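Print
E-mail

# greseo-place

Greseo-place is the perception and planning code for one tabletop task — pick up the bread roll and put it in the basket. This card covers the Murlow set, 397 episodes recorded on one table.

## Streams

Each episode has a wrist stream and two fixed streams.

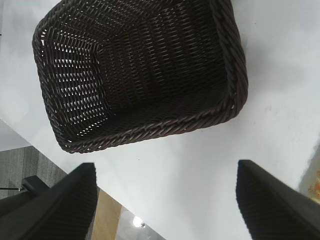 All streams share one clock. Episodes longer than 300 steps were dropped, and 31 are held out for testing.

## Planner

The planner takes a basket outline and a grasp line along the roll, then searches for a path that clears the rim.
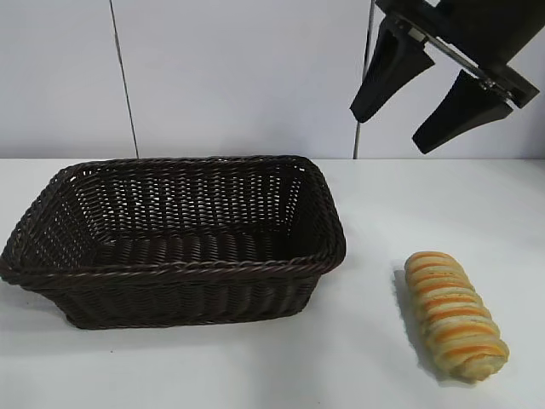

Can I run the planner without the wrist stream?

Set `wrist: off` in the config. Grasps are then planned from the fixed views only, and the final correction step is skipped.

The outline is refitted at the start of every episode. Gaps in the weave can leave holes in the mask — fill them before fitting.
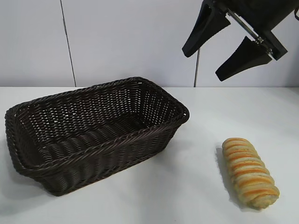 ## Known limits

- One basket type, one table
- Brerholm controller only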